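Church Kitchen Tips: Keys, Doors and Deliveries on Meal Days
Posted 2020-07-27 by Malou Mikkelsen

The kitchen is usually the least controlled part of a church building. It has an outside door, a delivery path and a steady flow of people with full hands. The tips below apply to a kitchen serving up to 200 plates.

Outside door
Fit a closer and adjust it so the door latches from a 30 degree opening. Test with the exhaust fan on high. Negative pressure in the kitchen will hold a light door off its strike, and the fault does not show when the fan is off. Do not wedge the door during unloading. Assign one person to stand at it until the vehicle is empty, then check the latch by pulling from outside.

Keys
Keep the kitchen off the sanctuary key. A separate cylinder costs little and lets the cooking team come and go without access to the office or the children's wing. Stamp each key with a number only - no building name, no room name. Log it out and in on paper. Our log had 97 lines before we found that two keys carried the same number, so check the stamps before you start.

Receiving food
Accept deliveries during a posted window. Compare the driver's slip with the order sheet at the door, and leave the driver on the outside of the threshold. Unpack produce into open or slotted containers. Cartons go straight to recycling, and bags left under the counter are then easy to spot on a walk-through.

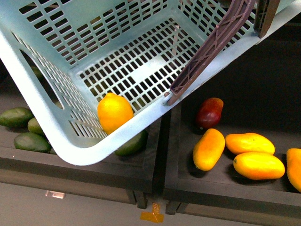 Slotted basket with an oval hand-hold.

Label shelves by team and week. Anything without a label is moved to a single holding shelf and logged at closing.

Knives
Use a roll or a rack with a marked slot for each blade. Count at opening and at closing, same person both times where possible. Knives do not go on the pass-through, even for a minute. Shalini Tomar's closing sheet has a box for the count directly above the signature line, and we have copied that layout.

Pass-through shutter
Lock it whenever the hall is open and the kitchen is not staffed. A surface bolt at each end holds better than one center latch on a wide shutter. Grease the tracks in May and again before the holidays. Use a dry lubricant; oil collects flour.

Self-serve fruit
Put fruit out in a wide, shallow layer on the hall side of the counter. Guests then have no need to step into the kitchen to ask for more. 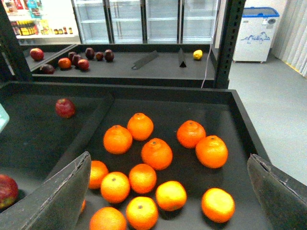
Mandarins in a black bin.

Refill from the hall side as well.

Closing check
Allow some 20 minutes. Work in this order:
Gas valves off, pilot lights checked.
Knife count entered.
Walk-in cooler opened, looked into, closed.
Shutter bolted at both ends.
Restrooms off the kitchen corridor checked.
Outside door latched and pulled.
Keys returned and logged.

The last two people leave together. If only one is left, that person phones the team lead from inside the locked building and again from the car. Post the lead's number beside the door at eye level, in print large enough to read under the night light.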